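最終更新:2024年6月

当サイトでは、表示設定の保存とアクセス状況の集計のためにCookieを使用しています。閲覧を続ける場合は、Cookieの使用に同意したものとみなします。設定はブラウザからいつでも変更できます。

会社情報

Piltholmは、音楽・芸能分野の報道に用いる人物データと公演データを整備し、出版社、放送局、ニュースサイトに提供する会社です。記事の執筆や配信は行っていません。取り扱うのは、芸名と別名義の対応、グループの在籍期間、公演の日程と会場、作品のクレジット、公式に発表された活動休止や再開の記録など、記事の裏付けに使われる情報です。

芸能ニュースでは、同じ人物が複数の表記で現れます。グループ在籍時の名義、ソロ活動の名義、俳優としての名義が異なる例は多く、これに各言語の翻字の揺れが加わります。検索語と見出しが一致しない、関連記事の自動表示に別人が混入する、といった不具合の多くは表記の処理に起因します。当社の業務は、この表記の問題を編集部に代わって処理することから始まりました。

沿革

当社の前身は、音楽雑誌の校閲を請け負っていたWiltolitzのデータ部門です。紙面の校閲で蓄積した人名カードを電子化する過程で、他媒体からも照会を受けるようになり、部門ごと分離して現在の会社となりました。分離時の社員は2名で、Emlyn Woganが編集を、Rhydian Nicholasがシステムを担当しました。この分担は現在も変わっていません。

Wiltolitzとの間に資本関係はありません。ただし、旧人名カードの原本は同社が保管しており、記載内容の確認が必要な場合は、取り決めに従って閲覧しています。カードには記入者の略号のみが残るものがあり、典拠を特定できない項目は公開データから除外しています。

主な製品

Pumphreyは、人物名義の照合データベースです。一人の人物に一つの固定番号を割り当て、名義、読み、原綴り、使用期間を番号に紐付けて管理します。改名があっても番号は変わりません。グループにも別系統の番号を付与し、加入と脱退は人物番号とグループ番号の関係として記録します。解散後に同名で再結成した場合に番号を継続するか新規に発行するかは、構成員と権利者の発表内容に基づいて個別に判定し、判定の理由を備考欄に記載します。

現在、Pumphreyが対応する表記言語は25です。日本語については、中黒の有無、長音の有無、促音の有無による差異を同一表記の変種として登録しています。「ヴ」と「バ行」の揺れも同様に扱います。ただし、公式表記が明示されている場合はそれを代表形とし、変種は検索用途に限定します。

Justicoは、公演記録の管理システムです。公演名、会場、開演時刻、出演者、演奏曲目を収録し、延期や中止があった場合は元の日程を削除せず、状態の変更として履歴に残します。配信公演と会場公演が同時に行われた場合は一つの公演として扱い、提供形態を属性として記録します。曲目の典拠は主催者発表を優先し、来場者の投稿のみに基づく曲目には未確認の標識を付けます。

両製品は共通の人物番号を使用しており、Pumphreyで名義を検索した結果から、Justicoの公演記録を直接参照できます。提供方式はAPIと定期ファイルの二種類です。定期ファイルの文字コードはUTF-8、改行コードはLFに統一しています。過去に他の文字コードで提供していた契約先には、変換用の対応表を引き続き配布しています。
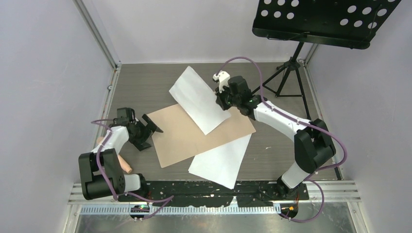 作業台に広げた段ボールシートと白い紙

編集方針

登録の対象は、公に活動している人物の、公表された活動に関する情報に限ります。住所、家族構成、健康状態、交際に関する情報は、本人が公表している場合でも登録しません。髪型や服装など外見の変化も対象外です。報道上の話題になりやすい項目ですが、事実として記録する基準を定めることが難しく、利用先からの要望も検索補助の用途に限られていたため、採用を見送りました。

生年月日は、所属事務所または本人の公式プロフィールに掲載がある場合のみ収録します。掲載が取り下げられたときは、確認後に値を空欄とし、取り下げの事実のみを内部履歴に残します。公称値と過去の公表値が異なる場合も、外部に提供するのは現行の公称値だけです。

典拠には優先順位を設けています。最上位は本人、所属事務所、レコード会社、主催者の発表です。これに公的な登録情報、発行元の明確な刊行物が続きます。SNSの投稿は、公式アカウントによるものに限り発表と同等に扱いますが、削除される可能性があるため、確認日時と本文の控えを必ず添付します。ファンサイトや掲示板は調査の手掛かりとして参照することがあり、典拠欄には記載しません。

登録作業は入力と検証を別の担当者が行います。検証者は入力者の参照した典拠を改めて開き、各項目を突き合わせます。判断が一致しない項目は保留とし、Woganが最終判定を行います。保留中の項目は外部から参照できません。

訂正の受付

掲載内容に誤りがある場合は、契約の有無にかかわらず訂正を申し出ることができます。該当する人物番号または公演番号、訂正箇所、根拠となる資料を、所定の様式に記入して送付してください。番号が不明な場合は名義の記載で代用できます。受付から15日以内に、訂正、保留、却下のいずれかを文書で回答します。却下の場合は理由を付記します。

本人または所属事務所からの削除請求は、通常の訂正とは別の手順で処理します。本人確認が完了するまでの間、対象項目の外部提供を一時停止します。停止中の項目はAPIの応答で「非公開」の値を返し、空欄とは区別されます。受信側で両者を同一に処理している場合、表示に不整合が生じることがありますので、仕様書の該当箇所を確認してください。

提供先と利用条件

契約先は約148の媒体および制作会社です。媒体名の公表は契約先の判断に委ねているため、本ページには一覧を掲載していません。契約は編集部単位で締結し、同一の出版社であっても、編集部が異なる場合は利用範囲を個別に定めます。

提供データは記事の校閲、関連記事の表示、番組表の作成、検索機能の改善に利用できます。データそのものの再販売、および人物の評価や順位付けを主な目的とする利用は認めていません。人気投票の候補者一覧に名義の表記のみを用いる場合は、事前に照会してください。

APIの仕様変更は、旧仕様との並行期間を設けて実施します。5月の改定では、在籍期間の終了日に「未発表」の値を追加しました。脱退の発表はあったものの日付が示されていない場合に使用します。従来はこれを空欄で提供していたため、空欄を在籍中と解釈する処理を実装している契約先では改修が必要です。変更点の詳細は契約者向けの技術文書に記載しています。

体制

編集部門、システム部門、契約管理部門で構成しています。編集部門には校閲、音楽ライブラリ、字幕制作の経験者が在籍し、担当は言語別に分かれています。ジャンル別の担当制は採っていません。俳優業と音楽活動を兼ねる人物の扱いが、担当間で分断されることを避けるためです。

システム部門はNicholasが統括し、照合処理の開発と障害対応を行います。表記の自動照合は候補の提示までとし、番号の統合は必ず編集部門の承認を経て実行します。誤って統合した番号は分離できますが、契約先の記事に既に紐付いている場合は影響が残るため、統合前後の対応表を作成し、該当する契約先に送付しています。

取材の申し込み、導入に関する相談、採用に関する照会は、それぞれ専用の様式で受け付けています。芸能人本人への連絡の取り次ぎ、チケットの手配、未発表情報に関する問い合わせには対応していません。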